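고객지원 게시판 > 생활용품 > 메쉬 원단 / 세탁·얼룩
문의 상태: 처리 중
제품: Nasten 흰색 메쉬 원단
구입처: Nilleck 온라인몰
작성자: Raili Jääskeläinen

5월에 구입한 흰색 메쉬 원단 문의입니다. 사무실 창문 가림막으로 쓰려고 샀고, 달기 전에 안내문대로 한 번 빨았습니다. 세탁은 찬물, 중성세제, 울코스로 했고 세탁망에 넣었습니다. 탈수는 가장 약하게 했습니다.

말린 뒤에 보니 두 가지가 마음에 걸립니다. 하나는 한쪽으로 잔주름이 물결처럼 남는 것이고, 다른 하나는 작은 점 같은 것이 보이는 것입니다. 점은 손톱으로 긁어 보았는데 떨어지는 것도 있고 안 떨어지는 것도 있습니다. 구멍이 막힌 것인지 실에 뭐가 묻은 것인지 제 눈으로는 구분이 안 됩니다. 빛에 대고 찍은 사진을 첨부합니다.

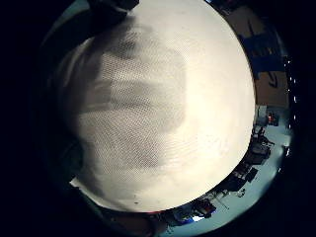

Kerttu Kinnunen: 저도 같은 원단을 쓰는데 주름은 빨고 나서 바로 펴서 널면 거의 안 생겼습니다. 세탁기 안에 그대로 두었다가 꺼낸 날은 똑같이 물결 주름이 갔어요. 다림질은 저온으로, 위에 면 수건을 한 장 깔고 했습니다. 점은 저희 집 원단에는 없어서 모르겠습니다. 혹시 세탁망 안쪽에 먼지가 붙어 있지 않았는지 보세요.

작성자 답글
세탁망은 새것이었습니다. 세탁이 끝나고 40분쯤 뒤에 꺼냈다고 쓰려다가 확인해 보니 타이머가 정확히 40분이었습니다. 주름은 그 탓일 수 있겠네요. 저온으로 한 번 다려 보고 다시 적겠습니다.

지원팀 답변 (Nilleck)
문의 주셔서 감사합니다. 아래 순서대로 확인을 부탁드립니다.

1. 마른 상태에서 부드러운 솔로 점이 있는 부분을 한 방향으로 쓸어 주십시오. 물을 먼저 묻히지 마십시오.
2. 남는 점이 있으면 투명 테이프를 가볍게 붙였다 떼어 주십시오. 테이프에 묻어 나오면 먼지나 보풀입니다.
3. 그래도 남으면 중성세제를 푼 찬물에 그 부분만 담갔다가 흐르는 물에 헹궈 주십시오. 비비지 마십시오.
4. 표백제는 쓰지 마십시오. 원단이 누렇게 변할 수 있습니다.
5. 원단을 펼쳐 두는 작업대도 먼저 닦아 주십시오. 작업대의 얼룩이 원단으로 옮겨 오는 경우가 있습니다.

확인하신 결과와 함께 작업대 사진도 올려 주시면 교환 여부를 판단하는 데 도움이 됩니다.

작성자 답글
1번과 2번을 했습니다. 솔로 쓸었을 때 대부분 없어졌고, 테이프에 회색 보풀이 조금 묻어 나왔습니다. 아래쪽의 어두운 점 하나는 그대로입니다. 3번은 아직 안 했습니다.

5번을 읽고 흰 원형 테이블을 살펴봤더니 상판에 작은 적갈색 얼룩이 하나 있습니다. 마른 휴지로 문질렀을 때는 지워지지 않았습니다. 커피인지 다른 것인지는 모르겠습니다. 평소에 물병이나 컵을 두는 자리라 뭐가 흘렀어도 이상하지 않습니다. 테이블 사진을 올립니다.
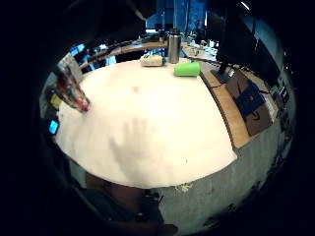 등록: Raili Jääskeläinen | 오후 3:20 | 첨부 1개

테이블 위 물건은 아직 안 치웠습니다. 원단을 다시 펼치기 전에 초록색 컵과 스테인리스 병부터 옮기고 전체를 닦을 생각입니다. 바닥에도 부스러기가 조금 있어서 청소기를 먼저 돌리겠습니다. 지난번에 원단 한쪽 끝이 바닥에 닿았는데, 점이 거기서 묻었을 수도 있습니다.

질문이 두 가지 있습니다. 상판 얼룩에 알코올을 써도 되는지, 쓴 다음 바로 원단을 올려도 되는지 알려 주십시오.

지원팀 답변 (Nilleck)
상판 재질을 저희가 알 수 없어 알코올은 권해 드리기 어렵습니다. 중성세제를 묻힌 젖은 천을 얼룩 위에 잠시 올려 두었다가 닦아 보십시오. 닦은 뒤에는 상판이 완전히 마른 다음 원단을 올려 주십시오. 걱정되시면 깨끗한 흰 수건을 한 장 깔고 작업하셔도 됩니다.

어두운 점은 3번까지 하신 뒤에도 남으면 교환해 드리겠습니다. 주름은 세탁 후 바로 꺼내지 않아 생긴 것으로 보여 교환 사유에는 해당하지 않습니다. 담당자는 Raimo Leinonen입니다.

작성자 답글
알겠습니다. 테이블 얼룩은 세제로 두 번 닦으니 없어졌습니다. 원단은 수건을 깔고 저온으로 다렸고 주름은 많이 펴졌습니다. 점은 오늘 저녁에 담가 보고 결과를 적겠습니다. 티켓은 그때까지 열어 두시기 바랍니다.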